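Two-Arm Table Cell: Inspection Checklist Before Purchase of Second Unit

Prepared for the equipment planning file, Nisis workshop
Date of inspection: December 3, 2023
Cell inspected: the two-arm cell, supplied by Mavromatis
Reason: decide if we buy a second cell of the same type, and what must be changed in the order

How to read the marks: OK means accepted as it is. FIX means we repair with our own means, small cost. BUY means it must enter the budget. OPEN means I could not decide and I ask for an answer.

Section 1. Table and enclosure

1.1 Table top flat and firmly fixed. OK
1.2 Surface free of damage that could catch a gripper finger. OK, with comment
1.3 Back and side panels fixed, no free edges. OK
1.4 Corner brackets at the back tight. OK
1.5 Front beam tight, no sharp places. FIX

Comment to 1.2: The stone pattern is nice to look at but it is glossy, and the lamps make bright spots along the front edge. For the second cell I would like to ask for a matte top. Tulex quoted 700 for a matte top of the same size, delivery included. This is not in the first offer from Mavromatis, so please do not forget to add it.

Comment to 1.5: The beam has many light scratches on the upper edge. They are only on the surface. I passed a cloth over it and the cloth caught in one place near the middle. Ten minutes with fine sandpaper will be enough.
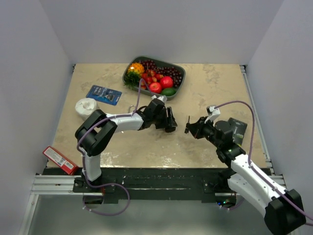

Section 2. Arms and mounting

2.1 Base plates tight, all bolts present. OK
2.2 Elbow can be moved by hand with power off, no noise. OK left, OPEN right
2.3 Arms can reach the back of the table without touching the panels. OK
2.4 Arms cannot hit each other at working speed. OPEN
2.5 Gripper fingers clean and not bent. OK
2.6 Emergency stop reachable from both sides of the cell. BUY

Comment to 2.2: The right elbow makes a soft click when it is moved slowly. It did the same at the check in March and it did not become worse. I have written to Mavromatis and wait for the answer. If the joint must be changed, it should be under the warranty, but the warranty paper says "normal wear excluded" and I am not sure how they understand this.

Comment to 2.4: The two arms share the middle of the table. At present we rely on the program to keep them apart. The software option from Indo which stops both arms when they come too near is offered separately for each cell. I recommend to ask for one price for two cells before we sign anything.

Comment to 2.6: We have one stop button, on the left side. A person who stands on the right must walk around the front. The second button must be ordered for this cell also, not only for the new one.

Section 3. Cables and electronics

3.1 Camera cables free to move through the whole reach. OK, with comment
3.2 Connectors at the wrist modules tight. OK
3.3 No cable under tension at the elbow. OK
3.4 Control units under the bases fixed and protected. BUY
3.5 Spare cables in stock. BUY

Comment to 3.1: The purple cables are long enough, and on the left side maybe too long. The loop hangs in front of the beam, and a person who passes with a cart could catch it. Please order clips for the beam together with the spare cables. The clips are cheap and should not wait for the big order.

Comment to 3.4: The units under the bases should have a cover against dust and against falling screws. Mavromatis sells a cover but it is not part of the base price. I have asked if our own workshop may make it without loss of warranty. 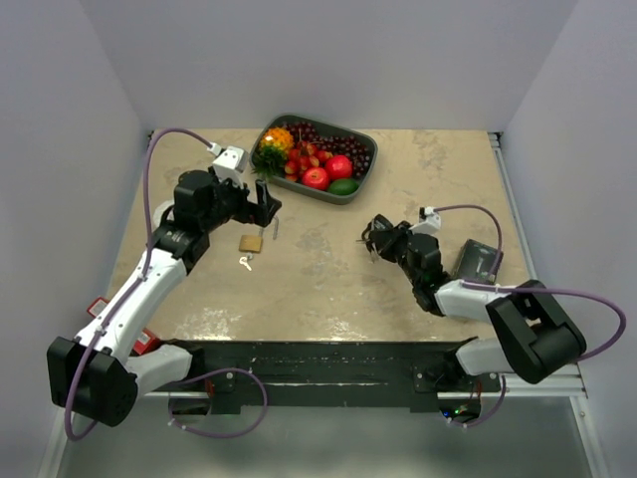

Section 4. Work objects and consumables

Work objects are the line that is always forgotten in our budget, and every time somebody must pay at the shop and bring the receipt later. I ask for a fixed yearly amount for each cell. What we need is variety in size, weight and surface, so that the grippers are tried on different things. A brass-colored padlock with its keys is a good small metal object, and a tray with pineapple and grapes gives rounded and uneven shapes on the same table. Boxes wear quickly at the corners and should be planned as consumables.

4.1 Objects not sharp, not broken. OK
4.2 Small parts kept together in a closed container after work. FIX
4.3 Tray stable when a gripper touches the rim. OK
4.4 Boxes with undamaged corners available. BUY
4.5 List of objects up to date. FIX

Comment to 4.2: One container with a lid for each cell. We have 20 such containers in the store, please take from there and do not buy new.

Comment to 4.5: The last list is old and does not match what is on the shelf. I will make the new one.

Section 5. Budget lines which follow from this inspection

Small items for the present cell (second stop button, covers, clips, spare cables, boxes): 3,772 in total, by the offers I have today. The upper limit for this line is 4,000, so it can be ordered without a second signature.

Matte top for the new cell: 700, Tulex, separate order.

Software option, Indo: price for two cells not yet received.

Result of the inspection: the present cell may stay in use. While 2.4 is open, run both arms at reduced speed when they work in the middle area, and keep one person at the stop button on the left. For the second cell, I recommend the same type, but the order should be held until Mavromatis has answered about the right elbow.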